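Progress report to Pridell, second period
Soft goods handling, Brenska site
Prepared by Negin Nazari
August 16, 2026

Summary

The period did not go to plan. We lost most of the data we expected to deliver because of a fault in the opening-width signal on the hand-held grippers, and I don't think the explanation we were given for it is complete. The robot trials have been put back. Spending is on budget, which I would not read as good news, as much of it paid for work that has to be done again.

What was planned

We said we would record 2,742 demonstrations of picking and passing soft items, train on them, and run the first trials on the Sillberg arm. Recording was finished on schedule. The trouble came up when Zulkifli Rondonuwu replayed a batch and saw fingers that were plainly closed in the video logged as standing partly open.

What went wrong

The width reading drifts during a session. It starts out right and creeps, so a check made at the start of the day passes every time. Ours did. We were checking once a day because the Wendt setup sheet says once a day, and I should have questioned that sooner.

On hard objects the error is easy to catch, as the fingers stop at a known size. On plush and knitted items they sink in, and there is no known size to compare against. That is why the fault sat in the data for so long. We have gone through everything by hand and can stand behind 163 recordings. Almost 2,000 are set aside as bad. The rest are in dispute between Zulkifli and me, and I would sooner leave them out.

There is also a safety side. A policy trained on the bad set was loaded on the arm for a bench test, and it kept closing after it had hold of the item. The force limit tripped and the arm stopped. Zulkifli had his hand on the far end of the toy at the time. He was not hurt, but a limit set for the arm was doing a job that our procedure should have done. No person is now allowed to hold an item while the arm is powered.

Wendt's position

Wendt puts the drift down to lint in the finger joints and has sent a cleaning procedure. We followed it on two units. One improved and the other did not. I have asked for the raw sensor logs from their own testing and have been sent a brochure.

Current work

Recording has restarted by hand only, with a width check every 25 recordings against a gauge block. Plush items come first, as they gave us the worst readings.
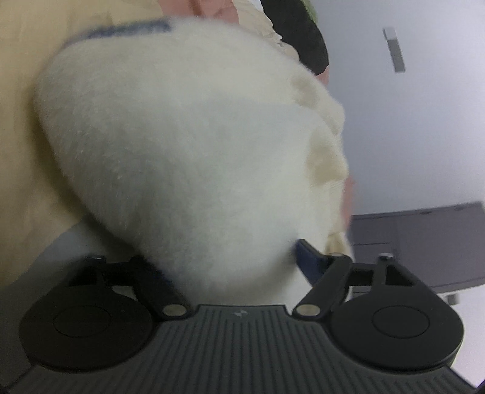

Figure 1. Hand-held gripper with a white plush item.

Next period

We will rebuild the set at a smaller size and hold the arm trials until the drift stays inside tolerance for a full session on every unit. I am not offering a date for that. If the second cleaned unit still drifts at the end of August, I will recommend that we stop buying from Wendt and ask Pridell to approve the change in equipment.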